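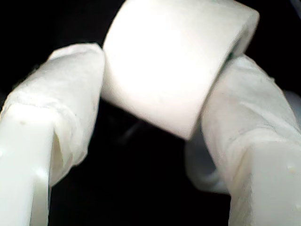 Ondia soft wrap, white, one roll

I bought this in November after reading Radomir Todorova going on about it, and I've had long enough with it now to have opinions. It's a soft white wrap you wind round anything hard that has to hold something you don't want marked. I'd been using bits of old pillowcase, so the bar was low!

Putting it on is easy enough. It tears by hand, it sticks to itself and you can go round a tip several times without it turning into a brick. You do have to accept the look, though. Mine goes on creased, it stays creased, and any time I hurry there's a diagonal fold where one turn climbs over the last. I tried the Tririne one before this (stiffer, much neater) and it slid about so much that I gave the rest away.

Grip is the good bit. A smooth white cylinder sits between two padded ends quite happily, and I've had no scratches on anything so far – I was braced for at least one.

My grumble is the edges. They go hairy. Fine little strands stick out along the side, and against anything dark they show up straight away. I trim them with nail scissors and it looks smart for a bit, then I'm back at it. If you're working with anything sticky, I'd think twice.

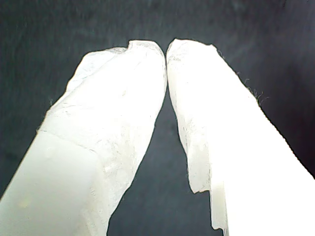

Would I buy it again?

Yes, but only one roll at a time. I got 2 and the second is still in its wrapper. If they ever do it with a sealed edge I'll happily pay more. In white it shows every crumple, so I'd love a grey one – please, Ondia?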